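We use cookies to improve your visit. Accept / Manage settings

Checked cloth for the Mirkoldale open day – yes or no?

valbona_o
June 17, 2025
Setting up the big room, the one with the mezzanine. Got the pink and white checked cloth on the main table, plate out, box of purple bits on there too. Is it too picnic?? Want people to stop and look, not ask where the sandwiches are. Chairs are whatever greys and blacks we had.

grenham_lad
Bit picnic yeah. I'd go plain. Grenham hall did plain white and it looked loads smarter.

torres77
Disagree. Room's all white and grey, shiny floor, strip lights, it needs somthing. Keep the cloth, lose the cardboard box. Put the purple things in a bowl.

valbona_o
Box is handy though. People rummage in a box, they dont touch a nice bowl.

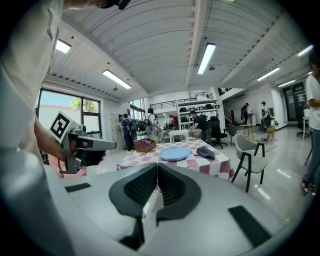

How do you stop a checked cloth sliding about on a smooth table?
Thin rubbery mat underneath, the sort sold for rugs, cut a bit smaller than the top. Clips do the job as well but they catch on sleeves.

grenham_lad
Clips look awful. Tape.

Vasilis S
Not tape, it left marks on ours and we had to pay for a new top. Mat every time. Also move that light grey chair back from the table, folk with rucksacks need room to get past.

torres77
Chair's fine where it is imo. Somewhere to sit is half the point, my mum won't stay anywhere she cant sit down.

Vasilis S
Then put it by the little white table, there's space there.

valbona_o
Ok. Cloth stays, mat going under, chair tbc. Box stays too, sorry torres. Anyone got a spare iron? The creases are doing my head in

grenham_lad
Damp flannel and your hand, leave it an hour. Still say plain.

torres77
I've got an iron, will bring it with the Mirko leaflets

1,026 views – 2 people following this thread

Contact us | © Mirkoldale Community Boards | Back to top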